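Liste: ballau-planning
Betreff: Re: [ballau-planning] Greifpose springt zwischen zwei Kandidaten, Planer verwirft Vorgriff
Von: Catinca Furtună
An: ballau-planning

Hallo zusammen,

Antworten stehen unter den jeweiligen Abschnitten. Unverändertes aus der ersten Mail habe ich gekürzt.

> Wir haben seit der Umstellung auf den neuen Posenfilter in Samonte
> das Problem, dass die Greifpose für kleine Quader zwischen zwei
> Kandidaten springt. Die beiden liegen um 90 Grad um die Hochachse
> verdreht. Der Planer nimmt den ersten, rechnet den Vorgriff, und
> bis die Trajektorie freigegeben ist, steht im Szenengraphen schon
> der andere. Ergebnis: Abbruch mit "goal state stale".

Das ist reproduzierbar und liegt nicht am Planer. Bei quadratischer Grundfläche sind beide Kandidaten geometrisch gleichwertig, die Bewertung unterscheidet sich nur im Rauschen der Tiefendaten. Der alte Filter hatte eine Hysterese, die beim Umbau entfallen ist. Im Zweig "pose-latch" ist sie wieder drin, allerdings an anderer Stelle: Die Auswahl wird jetzt beim Eintritt in den Zustand PREGRASP eingefroren und erst bei Abbruch oder nach dem Ablegen wieder freigegeben. Die laufende Schätzung wird weiter mitgeführt, darf aber nur noch die Translation korrigieren, die Rotation nicht.

Der zugehörige Parameter heißt latch_rotation und steht per Vorgabe auf true. Wer mit bewegten Objekten arbeitet, muss ihn abschalten und bekommt dann das alte Verhalten.

> Zweite Frage: Der Kollisionstest meldet beim Anfahren von oben
> Kontakt mit der Haube, obwohl dort nach Augenmaß reichlich Platz
> ist. Wir haben das Padding schon auf null gesetzt. Ist das Modell
> der Küche in Nillham falsch skaliert?

Nein, die Skalierung stimmt. In Nillham liegt die Haube als konvexe Hülle über Steuerleiste, Pyramide und Schacht. Die Hülle füllt den Raum neben dem Schacht komplett auf, und genau dort läuft bei euch der Ellenbogen durch. Das Padding ändert daran nichts. Bitte die Haube in drei Körper zerlegen: Leiste, Pyramidenstumpf, Schacht. Eine fertige Datei liegt im Repository unter models/kitchen/hood_split. Die Zerlegung kostet im Kollisionstest messbar Zeit, auf unserem Rechner 2 ms pro Abfragebündel. Das ist vertretbar.

Die an den Haken hängenden Utensilien sind im Modell gar nicht enthalten. Sie gehören als eigene Objekte in den Szenengraphen, mit Sperrvolumen bis zur Unterkante. Wir verwenden dafür je einen stehenden Quader. Ein exaktes Netz für Löffel und Pfannenwender bringt nichts, solange die Haken Spiel haben — die Lage ändert sich bei jeder Berührung.

> Drittens: Der Topf. Die Segmentierung liefert mal einen Topf, mal
> zwei Fragmente, und das Innere wird als Loch im Kochfeld gedeutet.
> Hat jemand brauchbare Schwellwerte?

Schwellwerte helfen hier nicht. Die Tiefenwerte im Topfinneren sind durch die Reflexionen unbrauchbar, und zwar systematisch. Wir maskieren den Innenbereich, sobald der Rand als geschlossene Ellipse gefunden ist, und setzen den Boden aus dem Modell ein. Wird keine Ellipse gefunden, bleibt das letzte gültige Modell stehen und der Zustand wird als "unsicher" markiert. Der Planer darf dann nicht in das Volumen hineinplanen, außen herum schon.

Zur Größenordnung: Der Regressionssatz umfasst 2.663 Einzelbilder. Mit Maskierung zerfällt der Topf in 3 davon noch in Fragmente, jedes Mal bei teilweiser Verdeckung durch den Greifer. Diese Fälle werden vom "unsicher"-Zustand abgefangen. Vergleichswerte ohne Maskierung habe ich für den aktuellen Stand nicht, der alte Lauf wurde mit einer anderen Kalibrierung gefahren und ist nicht übertragbar.

> Und zuletzt: In welcher Reihenfolge testet ihr? Wir würden gern
> denselben Aufbau nehmen, damit die Zahlen vergleichbar sind.

Wir fahren zuerst die beiden Blöcke auf der Arbeitsplatte an, danach die Teile auf dem Kochfeld. Der grüne Würfel kommt vor dem gelben Block an die Reihe. Der gelbe steht weiter vorn und ist höher, damit wird die Freigängigkeit der Fingerspitzen gleich mitgeprüft. Wer die Reihenfolge umdreht, bekommt den leichteren Fall.
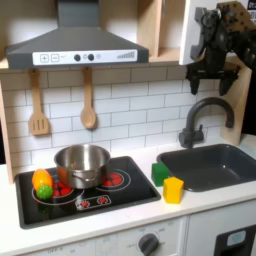
Arbeitsgruppe Manipulationsplanung, Projekt Ballau

Für den Szenengraphen relevant ist vor allem der Armaturenbogen. Er ragt über das Becken und liegt damit in dem Bereich, in dem der Greifer von oben kommt. In Nillham war er bis zur letzten Revision ein einzelner Zylinder bis auf Auslaufhöhe. Jetzt sind es Standrohr und Bogen getrennt, der kleine Hebel am Fuß ist im Standrohr enthalten.

Die Paprika und die genoppte grüne Kugel links neben dem Topf laufen bei uns unter "freie Form". Für beide gibt es kein Netz, nur die Hülle aus der aktuellen Punktwolke. Bei der Kugel bitte die Rotation komplett aus der Bewertung nehmen (symmetry: sphere), sonst erzeugt der Sampler Kandidaten, die sich nur in der Nummer unterscheiden. Das Limit liegt bei 100 Kandidaten pro Objekt, und ohne den Eintrag ist es sofort ausgeschöpft.

Noch offen:

Einer der beiden aufgedruckten Ringe auf dem Kochfeld wird gelegentlich als Kante eines flachen Objekts erkannt. Fandel filtert das über die Mindesthöhe heraus, was aber auch echte flache Teile trifft. Vorschläge bitte als Patch gegen den Zweig "surface-prior", nicht gegen main.

Der Zeitstempel im Szenengraphen ist weiterhin der Empfangszeitpunkt, nicht der Aufnahmezeitpunkt. Für die eingefrorene Rotation ist das egal, für die Korrektur der Translation nicht. Die Änderung ist für September vorgesehen und bricht das Nachrichtenformat. Wer eigene Abonnenten auf dem Topic hat, muss neu übersetzen.

Bitte bei weiteren Meldungen das Planerprotokoll mit Stufe DEBUG anhängen und den Commit von Samonte und Nillham angeben — ohne beide lässt sich die Kandidatenauswahl nicht nachrechnen.

Gruß
Catinca

--
Catinca Furtună
Manipulationsplanung / Ballau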